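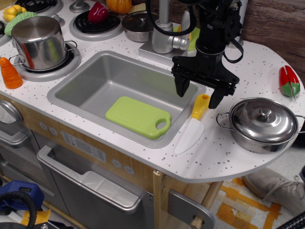 Section 4: Comparing Grippers on the Play Kitchen Bench

This section takes you through a side-by-side trial of two parallel grippers on the same arm, using the same objects and the same controller settings. It's the most enjoyable part of the whole set-up (we may be biased!), and you will learn more about your fingers in one afternoon of toy knives and pot lids than in a week of reading data sheets.

You should already have finished Section 3, with the arm homed and the Lurka controller talking to your computer. The steps below use the Caltero gripper as the first unit and the Flesotow as the second. Any other pair with the same wrist bolt pattern will work the same way.

4.1 Fitting the gripper

1. Press Hold on the controller and wait for the amber light.
2. Switch off gripper power at the supply.
3. Line up the gripper with the wrist bracket and start all the bolts by hand before you tighten any of them.
4. Plug in the gripper cable. Leave enough slack for the wrist to turn fully in both directions, then clip the cable to the arm.
5. Switch gripper power back on and run Open/Close from the Tools menu.

CAUTION: Keep your hands and sleeves clear of the fingers during step 5. The first close after power-up runs at full travel.

Note: Cable slack is worth fussing over. A loop that looks fine with the arm parked can catch on a faucet as soon as the arm reaches across the sink. Jog the wrist through its range slowly and watch the cable the whole way.

4.2 Setting the height

6. Jog the arm over an open stretch of counter and lower it until the fingertips just clear a sheet of paper.
7. Save this as Counter Zero.
8. Move over the sink, lower the fingers to the basin floor in the same way, and save it as Sink Zero.

Set both heights again whenever you change grippers. Finger lengths differ, and a few millimeters is plenty to press a fingertip into the counter.

4.3 Running the trial

Do 16 attempts per task with each gripper. Put the object back in a slightly different spot and at a different angle every time.

Task A: Knife. Lay the toy knife flat on the counter to the right of the sink and pick it up by the handle. Thin, flat things are where fingertip shape really shows itself, and it's great fun to watch a gripper you'd written off slide neatly under an edge.

Task B: Cutting board. Lay the board flat in the bottom of the sink and lift it out. Come in from the handle tab first, then try the long side. The sloped walls leave less room for the fingers than you'd expect.

Task C: Pot lid. Grip the round knob, lift the lid straight up, and set it down on the counter. If the knob slips, try a slower close before you try more force.

Task D: Vegetables. Move the carrot from the counter into the tall pot, then the pepper slice. Start each close with the fingers wide open.

9. Set the grip limit to 2000 in the Lurka force menu for all four tasks. (The scale has no units; it's simply the controller's own.)
10. Log each attempt as Clean, Retry or Drop.
11. Swap grippers, repeat 4.1 and 4.2, and run the tasks again in the same order.

CAUTION: Anyone near the bench must stay outside the reach of the arm while a task is running. Press Hold before you step in to move an object.

4.4 Reading your results

Compare the grippers task by task before you look at the totals. On our own bench the Caltero won the knife easily and the Flesotow was lovely on the lid, so the totals came out nearly level and hid the interesting part.

If Drops bunch up at one spot on the counter, check Counter Zero there before blaming the fingers. If they are spread evenly, try the soft pads from the Delaunay finger kit (part 1880) and repeat Task A.

Ruan Jacobs wrote the log sheet that comes with this guide. It has a wide comments column, so please use it! Notes like "left finger touched first" are very handy when you move on to tuning the approach angle in Section 5.

Section last revised Jul 12, 2022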